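Can the Robots Tidy Up Yet? Pictures From a Wednesday of Bin Picking

I have been asking the same question for years now, mostly while standing in a hallway with an armful of stuff that belongs in four different rooms: when is a machine going to do this for me? So I took the train out to Brotden and spent a day with people who work on exactly that. I came home with one favorite picture and a lot of notes.

The job I cared about is the dull one. A pile of mixed things goes in a bin, and the arm has to get them out, one at a time, and put each where it should go. Warehouses want it for orders. I want it for the bottom of the hall closet.

Jenő Pap let me hang around all morning and ask silly questions. My first was why they don't practice with nice neat blocks. He laughed and said they did that for a long time and got very good at blocks! Then somebody brings in a slipper and you start over. Soft things fold when you squeeze them, shiny things confuse the cameras, and anything lying flat on the floor of a bin is a pain to get your fingers under - his words, and he has fingers.
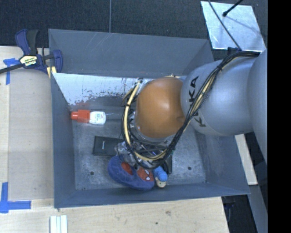
A KUKA arm down in the gray bin, with a bottle, a flat black box, a plush Spider-Man slipper sort of thing and a little blue-topped toy. Honest household clutter, if you ask me.

Erzsébet Antal: I'd settle for one that gets it right most of the time, as long as it knows when it got it wrong. I sort returns, and a wrong item in the right box costs us more than a slow one. My kids leave stuff on the stairs too, but at least they can tell a sock from a sandwich.

Fair point, and it came up over lunch as well. The Brotden folks had set themselves a target of 900 picks without a person stepping in, and they weren't there when I visited. Their best run so far was 111. I thought that sounded great until I pictured somebody getting up to help the machine after every 111 things, all day long, in a building that ships 2,000 orders before dinner.

And that's only the picking. Putting away is its own headache (which drawer? whose drawer?), and no one I met wanted to promise me anything on that. For the shop floor I'd say we're close, for some shifts and some kinds of goods. For my closet, I'm going to keep doing it by hand, probably on Sunday, with the radio on.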